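Ticket 917
Subject: Rule on the idle arm does not match how soft-item work is done
Opened: 3/16/19
Opened by: Dean Catterall
Site: Puvstead
Category: Operating rules, two-arm stations
Priority: Normal
Status: Closed, rule text changed

Problem
The Illico operating rules say the idle arm has to be at its rest position whenever the other arm is carrying something. The rule was written for bins and cartons. At Puvstead we handle fabric items on and around a padded chair, and the second arm is needed again within seconds of the first one lifting. Operators either send it to rest every time, and the shift falls behind, or they skip the step and the sheet gets marked as a violation. I had both on the same shift.

Expected: a rule people can follow with soft items.
Actual: the sheet shows violations for work that looks fine to me and to the lead.

What I checked
Controller logs show no contact events between the arms for the period in question. The joint limits are the ones from the Gasser setup sheet. Gripper force is set to the soft profile on both sides. I restarted the station and reloaded the profile anyway and got the same behavior. I didn't expect a change, since the complaint is with the wording.

I also went through the rule with the operators line by line. They all read "rest position" as the folded pose from the setup sheet. No second meaning there.

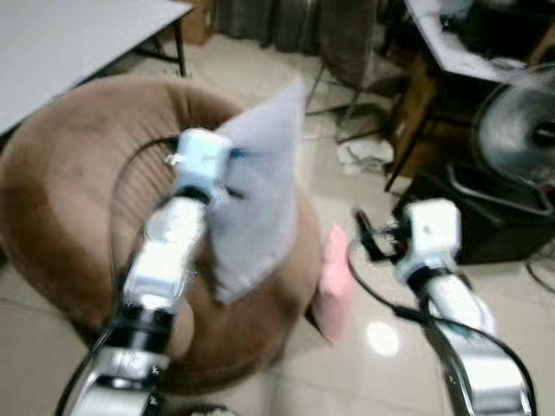 Left arm holding the cloth by a corner over the cushion, right arm low on the other side.

Under the current text this is a violation. The left gripper has a load and the right arm is out over the floor. If the right arm had gone to rest first, the operator would have to bring it all the way back for the next grasp, with a piece of fabric hanging from the left side the whole time. I would call that the worse of the two.

Comment, Teresa Kurek
I wrote the original rule and I don't want it dropped. It came in after an arm was left out during a carton job in October and got hit by its partner. Can you give me a distance in place of a pose? A distance I can audit from the log. "Clear of the other arm" I can't.

Reply, Dean Catterall
A distance works for us. I propose 300 mm between the two grippers for as long as either one is loaded, with the idle one open and not moving. I ran it as a trial on Tama, our second station, with the supervisor watching the log. The operators had no trouble keeping to it once the warning tone was turned on. Without the tone they drifted in.

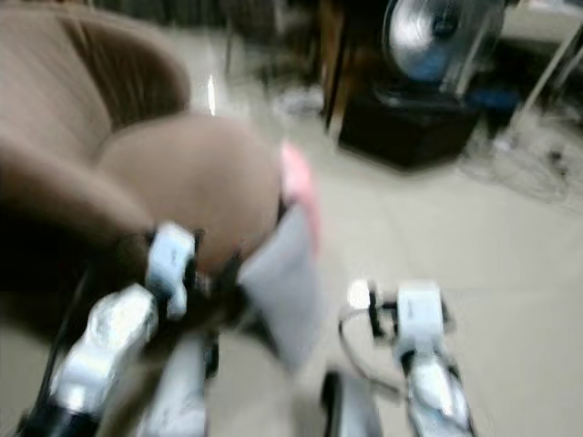 Mirjam Frei: I'm fine with the distance, but please put something in about hanging fabric. Measuring gripper to gripper tells you nothing about where the bottom of a cloth is. If it swings into the other arm's cable you have a snag, and the log won't show it until the cable pulls. We had to replace one for that reason. I would measure from the lowest point of the item.

Reply, Dean Catterall
Agreed in principle. The log can't see the lowest point of a cloth, so it has to be an operator rule, separate from the audited one. Suggested wording: "Before moving a hanging item sideways, lower it until it touches the work surface or confirm that the other arm's cable is outside its path." Mirjam is okay with this.

Cable loops at the gripper are now on the inspection list every 3,000 cycles. Before that they had no interval at all, only "check regularly."

The one case left was an item that is already supported by the seat while the gripper still has hold of it. The old rule treats this as carrying. It shouldn't, in my view, as long as the gripper isn't lifting.

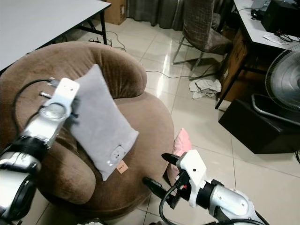

I've added a line for that case. An item lying on the seat with the gripper closed on it counts as placed, and the other arm may come inside the distance to straighten or press it. Once the first gripper lifts again, the distance applies again. The log can tell the two apart by the load on the wrist, so Teresa can audit it.

Comment, Teresa Kurek
Tested against 36 saved runs. The load signal separates them cleanly except where the operator lets the arm sag onto the item. Add "arm not resting its weight on the item" and I'll sign.

Reply, Dean Catterall
Added.

Resolution
Rest-position rule stays as it is for bins and cartons. Soft items get the distance rule, the hanging-item rule and the placed-item exception. Warning tone on by default at both stations. Earlier violations on the Puvstead sheet are to be reviewed by Feng-yi Wan and left in place until then.

Floor marking around the stations was also brought up and has its own ticket.

Closed by: Teresa Kurek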